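How to Wash and Store a Fine Wool Cardigan

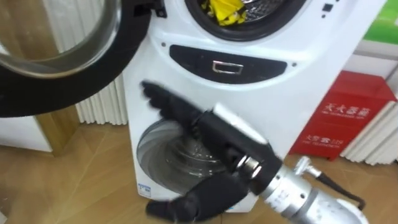 A yellow item in the upper drum of a front-loading appliance.

A good wool cardigan should last for many winters if it is washed seldom and stored properly. The guidance on this page was prepared by the garment care desk at Vondham and applies to all fine-gauge knitwear in our collection, including the Pichon crew-neck cardigan and the Ruka wrap. Customers should always read the sewn-in care label first. Where the label and this page differ, the label takes precedence.

Before washing

Wool does not need to be washed after each wear. Airing the cardigan overnight on a flat surface, away from radiators, is usually enough to remove the smell of cooking or smoke. Small marks may be treated with a damp white cloth and a drop of wool detergent, pressed gently against the stain. Do not rub.

When a full wash is needed, fasten all buttons and turn the garment inside out. Remove brooches and detachable collars. Belts on wrap styles should be tied in a loose knot so that they do not twist around the sleeves.

Machine washing

Place the cardigan in a mesh bag large enough for it to lie without being folded tightly. Select the wool or delicate programme at 30 degrees or below, with a spin speed no higher than 600. Use a liquid detergent made for wool. Biological powders and fabric softener should not be used on any Vondham knit.

Wash dark colours separately for the first two washes. Mustard, saffron and other strong yellows may also release a little dye at first and should be kept away from pale garments.

Take the cardigan out as soon as the programme ends. Knitwear left in a heap will crease at the elbows and along the button band, and these creases are difficult to remove later.

Hand washing

Fill a basin with cool water and dissolve the detergent before adding the garment. Press it under the surface, leave it for ten minutes, then rinse in water of the same temperature until the water runs clear. Support the full weight of the wool with both hands when lifting it. To remove excess water, roll the cardigan in a clean towel and press along its length — never wring it.

Drying

Lay the cardigan on a dry towel and ease it back to its original shape, matching the side seams and straightening the cuffs. Turn it once the upper side feels dry. Do not hang wet wool or place it in a tumble dryer.

Pilling

Some pilling under the arms is normal in the first season. Work over the area with a cashmere comb in short strokes, always in one direction, with the knit held flat.

Storage

Fold the cardigan and keep it in a drawer or a breathable cotton bag. Garments put away for the summer must be clean, as moths are drawn to traces of food and perfume. Cedar blocks should be lightly sanded each December to renew their scent.

Repairs

Loose buttons and small holes can be mended by our workshop, which repaired 1,714 pieces last year under the direction of Solène Baudry. Enquiries should be addressed to Corina Oprea at the garment care desk, with the style name and a note of the damage.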